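The shift lead at Prisex's Deltbridge site has worked there for 13 years, the first ten of them on the packing line. She asked that her name be left out. We spoke on 26th July, in the break room, between shifts.

"People ask me how many jobs went," she said. "On my floor, none so far. But the jobs aren't the same jobs." Up to 20 people a shift used to pack by hand. Half of them now spend their time teaching the arms or checking what the arms have done.

The teaching is the part she talks about most. A worker takes a hand-held gripper and does a task over and over, and the recordings go into training. One of the folding tasks took 502 recordings before the engineers were satisfied. "It's slow work. Your wrist knows about it by Thursday."

She is less happy about pay. The grade for teaching was set in June at the old packing rate, and she thinks it should be higher. "You're handing over what you know. That's worth something." The company told her the grade will be looked at again after the Pevside site opens.

Would she go back to the line? She took a while to answer. "No. My back is better. I do miss the talking — on the line you talked all day. When you're recording you keep your mind on your hands."
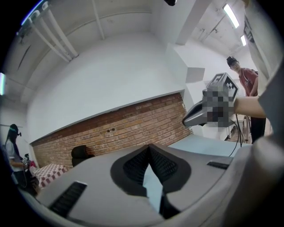

She has asked for longer breaks between recording sessions, and for a second table so that new people can learn next to someone who has done it before. The table has been approved. She is still waiting to hear about the breaks.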